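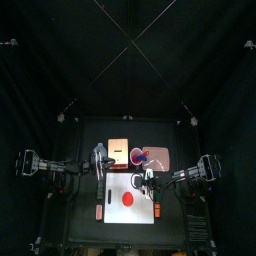 Night guard quote, does this sound normal?

molar_mike35
My dentist says I grind and wants to make me a hard night guard. The office quoted $800 and my plan doesn't cover it. They said it includes the impressions and one adjustment visit. I've had a boil-and-bite one from the drugstore for a year and it's chewed through on one side. Is the custom one worth it, or do I just keep buying the cheap ones?

tessaloo
That's on the high side but I've heard worse. Ask whether the lab fee is separate. Mine was billed as two items and I only knew about the first one until the statement came.

Ciltus
Keep buying the cheap ones. You can get a lot of drugstore guards for $800.

Cremilda Camargo
I worked the front desk at a dental office in Sarnden for a long time. A few things to ask before you say yes:
Is it hard, soft or dual layer?
Upper or lower?
What happens if it cracks in the first year?
If you need a crown later, can they adjust the guard or do you pay for a new one?
The last one catches people. A guard is made to fit your teeth as they are now. If you have dental work coming up, get that done first.

molar_mike35
I do have a filling on the list, lower left. They didn't say anything about doing that first. I'll ask. It's supposed to be hard acrylic, upper.

Cremilda Camargo
A lower filling matters less with an upper guard, but the bite can still change a little. I would do the filling first anyway.

grayheron
Disagree with Ciltus. I went the cheap route and ended up with a cracked molar. Root canal, post and crown came to $2,663 after insurance. I can't prove a custom guard would have stopped it, but the soft one made me clench harder. My jaw was sore every morning.

Ciltus
Sorry about the tooth, but you said yourself you can't prove it. I've used the soft ones for years and my dentist says the wear hasn't changed. People are different.

grayheron
Fine, but he already chewed through his. That tells you something about how hard he grinds.

Ciltus
It tells me it was a year old.

Mokgethi
You can order a custom guard by mail. They send a putty kit, you take your own impression and mail it back. Mine was a lot less than the dentist's price. It took two tries because I moved the tray the first time. Downside is there's no one to adjust it if it's high on one side.

tessaloo
Adjustment was the part I needed most. Mine hit only on the back teeth when I got it. Ten minutes in the chair and it was fine.

Zirnska
Check the plan again before you pay. Some plans list it as "occlusal guard" and the person on the phone won't find it if you ask for "night guard." Get the procedure code from the dentist and call with that. Also, it's usually fine to pay for one out of an FSA, but ask your own plan.

molar_mike35
I asked for "night guard" when I called. I'll get the code and try again.

pdxflosser
My office tried to sell me a full bite treatment for $3,498 when I went in for the same thing. Got a second opinion and the other dentist said a plain guard was enough. So $800 wouldn't scare me, but a second opinion is worth the visit fee.

molar_mike35
Update: called with the code. It's covered at 35 percent once the deductible is met, and I met mine in May. The office is moving the filling up and taking impressions two weeks after. Lab fee is included, I asked.

Zirnska
Good. Get the coverage in writing if you can.

Cremilda Camargo
Bring the guard with you to cleanings so they can check the fit. Cool water only when you rinse it, hot water can warp it.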